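Drirnadham Lights and Joruteo open the order list for the Vuvero group-designed torch

FOR IMMEDIATE RELEASE
December 2025

The makers of Drirnadham Lights and the members of the Joruteo forum are glad to announce that the order list for the Vuvero, a small pocket torch designed together by the company and the forum, is now open. The list will stay open until 367 places are taken. After this the first production run will start, and no more places will be added to it.

The Vuvero is a torch with one rechargeable cell, a side switch and a warm, even beam. It was planned for people who walk with a dog in the evening, who look for things in a loft or under a car, and who do not want to be blinded by their own light. It is not the brightest torch that the company has made. The forum members asked for this on purpose, and the company agreed after some discussion.

How the project started

The first message about the Vuvero was written on the forum in July. A member asked whether other people were also tired of pocket torches which become too hot to hold after one minute. The thread grew quickly. Within the same week there were already drawings, a list of wishes and a long argument about pocket clips, and this argument is still going on in its own thread.

Drirnadham Lights joined the discussion at the invitation of the forum. The company had before this made only its own designs, and it was new for us to show unfinished work to so many people. We showed the body drawings, the switch samples and also the first driver board, which had a fault in the lowest mode. The fault was found by forum members, who measured the board at home and sent us very clear notes.

Ulises Inga, who leads product design at Drirnadham Lights, explains the work in this way: "We are used to hearing opinions when the torch is already in the shop, and then it is late to change anything. With the Vuvero we heard them when the body was only a drawing. Sometimes I was not happy to read them in the morning, I must admit. But the switch is now in a better place than where I had put it."

What was changed after the samples

Five samples were made and sent from one member to the next. Each tester had the torch for a few days, wrote a report and posted it onwards. The reports can still be read on the forum by everybody who has an account. The main changes after the samples are the following.

The side switch was moved a little towards the head, and it now has a raised ring, so that it can be found by the thumb in the dark or with gloves on.

The lowest mode was made lower. Several testers wrote that the old lowest mode was still too strong for reading beside a sleeping person.

The tail is now flat, and the torch stands on it without falling. The magnet in the tail can be taken out by the user with a small tool. The tool is in the box.

The clip is held by two screws and can be turned to the other direction. Members who do not like clips can leave it off, and two flat screws are supplied to close the holes.

The charging port cover was changed to a thicker one. The first cover opened by itself in the pocket, and this was the most frequent complaint in the reports.

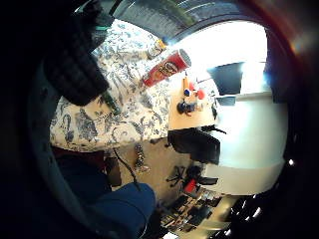
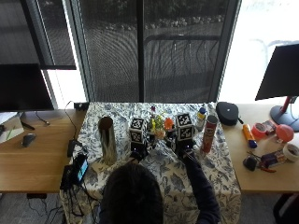
Light modes and user settings

The Vuvero has five brightness levels. A short press switches the torch on at the level which was used last, and a long press from off gives the lowest level. Two quick presses give the highest level, which steps down after a time in order to keep the body comfortable to hold.

There is no flashing mode in the normal menu. Members voted on this question, and the vote was very clear. Those who need a flashing mode, for example cyclists, can switch it on in the settings menu, and it will then be found after the highest level. The way to do this is described in the printed manual and in a text file on the forum.

The torch can be locked with four presses, so that it does not come on inside a bag. It can also be locked in the traditional manner, by turning the tail cap a small amount. We recommend the second way for travel.

Two beam colours are offered in the first run. One is neutral and the other is warm. Both use the same body, the same lens and the same driver board, and the price is equal. Members must choose the colour when they pay, and not when they join the list. In this way there is time to read the last comparison, which a group of testers is now preparing.

Who takes care of the list

The order list is looked after by the forum and not by the company. This was a wish of the members, and we find it correct. The member known as Lau keeps the list, answers questions and sends us the totals. Lau took over this work in the autumn from the member who began the project and who unfortunately did not have enough free time to continue. We thank both of them.

To join the list, a person must have an account on the Joruteo forum and write a message in the Vuvero order thread with the word "interested" and the number of torches wanted. The limit is two torches for each member. No payment is taken at this stage and nobody is obliged to buy. When the list is full, every member on it will receive a private message with a personal code and the address of the payment page. The code is valid for 46 days. If it is not used in this time, the place is given to the next person on the waiting list.

We ask members kindly not to share their codes. A code can be used only once, and if it is used by another person we are not able to make a new one.

Please note also that Lau is not an employee of Drirnadham Lights and does this work in free time. Questions about payment, delivery and guarantee should be sent to the company and not to Lau.

Production and delivery

The bodies will be cut and coated in one batch. The driver boards will be checked one by one before they are fitted, and the test result will be kept together with the number engraved on the torch. If there is later a problem, we can see when this board was tested and what was measured.

A date for delivery will be given only when the bodies are back from coating. In former projects we gave dates too early and had to change them, and this made people angry with good reason. News about production will be written in the forum thread first and after that on the company page.

Each torch will come in a plain card box with one cell, a charging cable, the magnet tool, two flat screws, spare sealing rings and a printed manual. A holster is not included. It was discussed for a long time, but almost 200 members answered the question and most of them said that they would leave it in a drawer.

The guarantee is the same as for all other torches from Drirnadham Lights. Members who like to change the emitter or the driver by themselves may open the head, which is closed with thread and without glue. Opening the head does not end the guarantee for the body and the switch, but parts which were damaged during the change are of course not covered.

After the first run

The company has not decided yet if the Vuvero will be sold in the normal shop. If this happens, the shop version will have a different engraving, and the forum version will stay with the members who helped to plan it. The firmware text and the body drawings will be placed on the forum when the first run has been sent out, so that other makers can learn from them or correct them.

A second project is already mentioned by some members, who would like a headlamp with the same settings menu. The company reads this thread with interest, but has not promised anything and will not start other group work before the Vuvero is delivered.

Contact

Questions from the press: Ulises Inga, product design, Drirnadham Lights, through the contact form on the company page.

Questions about the order list: the Vuvero order thread on the Joruteo forum.

Sample torches for review cannot be sent at present, as all of them are still with forum testers. Reviewers who wish to receive one from the first run can write to us through the same contact form and should say which beam colour they prefer.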